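Wultomar Fellowship

From the open reference pages on research funding. This article needs more sources.

The Wultomar Fellowship is a funded doctoral place offered each year at the Zamudio Institute. Covers fees, a monthly stipend and a small research account. Often called "the Wultomar" by students. Not to be confused with the Wultomar Travel Grant, a one-off payment for conference trips run out of the same office but with its own form and its own closing date.

Contents
Background
Eligibility
What it pays
Application and selection
Conditions
Changes to the rules
Criticism
Question and answer

Background

Set up with money left by the Wultomar family, who had a printing business. The original gift paid for one student at a time, in history or languages only. Opened to all subjects later on, after the fund was merged with a smaller one known as the Vikitz Bequest. The Vikitz name survives in the rules, where the hardship part of the award is still called the Vikitz supplement.

First holder under the open rules was Ximena Barrera, who worked on river trade records. Her thesis is kept in the institute library and gets cited in the guidance notes as a model for how to lay out a research budget. Earlier holders are listed on a board outside the graduate office, but the list has gaps and at least one name is spelt two ways.

Eligibility

Open to anyone holding, or about to finish, a master's degree or the same level of training elsewhere. No upper age limit. No nationality rule. Applicants need an offer of a doctoral place at the institute before the award can be confirmed, though they can apply for both at once and most do.

Not open to:
people already in the second year or later of a doctorate
people with full funding from another body
staff on permanent contracts (fixed-term staff may apply)

Part funding from elsewhere is allowed. It must be declared, and the stipend may be cut to match. Employer sponsorship is treated as part funding even when it only covers fees, a point that catches people out every year.

Part-time students were let in under the 2021 rules. They get half the monthly rate for up to twice the time.

What it pays

Fees in full, home or overseas rate.
Stipend of £1,426 a month, full time.
Research account, £230 a term, for books, software, small equipment, fieldwork fares.
Vikitz supplement of £100 a month for holders with dependants, on application.

The research account can be carried over from one term to the next but not from one year to the next. Claims go in with reciepts attached. Claims without them are sent back. Laptops are not covered unless the supervisor writes a note, and the note has to say why the department's own machines won't do.

The stipend is paid on the last working day of the month. New starters sometimes wait until the second month for their first payment if bank details come in late, in which case both months are paid together.

Length of award is three years. A fourth-year extension of up to six months can be asked for, stipend only, no research account.

Application and selection

One form, sent online. Needs a two-page proposal, transcripts, two references and a short budget. References go straight from the referee to the graduate office, not through the applicant. Closing date falls in February. Late forms are not read.

Proposals are first sorted by subject and sent to two readers each. The readers score alone, then scores are put together and a shortlist of 22 goes forward to interview. Where two scores are far apart a third reader is brought in. Interviews are twenty minutes, in person or by video, with a five-minute talk from the candidate at the start. No slides.

The selection panel has been chaired by Vilém Jireš, a linguist, and before him by Aurelio Ponce. Ponce brought in the rule that the reader from the candidate's own department must leave the room for the final vote. Feedback is given to shortlisted candidates only, in writing, a paragraph or so.

Results usually go out in spring. An offer has to be accepted within ten working days or it passes to the reserve list.

Conditions

Holders must:
live within reach of the institute, unless on agreed fieldwork
send a progress report each year, signed by the supervisor
do no more than six hours of paid teaching a week in term
name the fellowship in any published work from the thesis

Sick leave is paid for up to thirteen weeks in any year. Parental leave is paid on the same terms as for staff. Both stop the clock on the award. Unpaid breaks also stop the clock but need asking for in advance, up to one year in total.

Changing subject in the first year is allowed with the agreement of both departments. Changing supervisor doesn't affect the award. Moving to another university ends it.

Changes to the rules

The current rules are dated 27/07/2021. Main changes from the version before: part-time study let in, the residence rule loosened, the separate form for overseas applicants dropped. The annual report was also cut from ten pages to four.

Applications moved at the same time to Idon, the institute's online admissions system. Paper forms no longer accepted.

Criticism

Uriel Tapia, writing in the student newsletter, argued that the two-reader system favours subjects with larger departments, where it is easier to find a reader close to the topic. The graduate office replied that outside readers can be used. Tapia also asked for the scores to be published, and this has not been done.

Anong Jaidee, a former holder, has written that the stipend is fair for a single person but falls behind rents by the third year, as it is fixed at the start and doesnt rise during the award. She suggested a yearly increase. The rule stands as it was.

There have been complaints too about the ten-day limit on accepting, mostly from applicants waiting to hear from other funders.

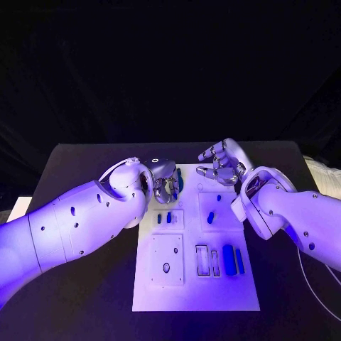
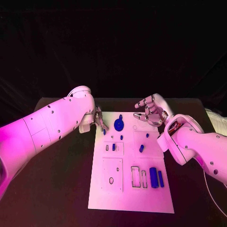
Question and answer

Can the fellowship be held together with another grant?

Only if the other grant covers part of the cost and has been declared to the graduate office, which may then lower the stipend. Someone with full funding from another body can't hold it.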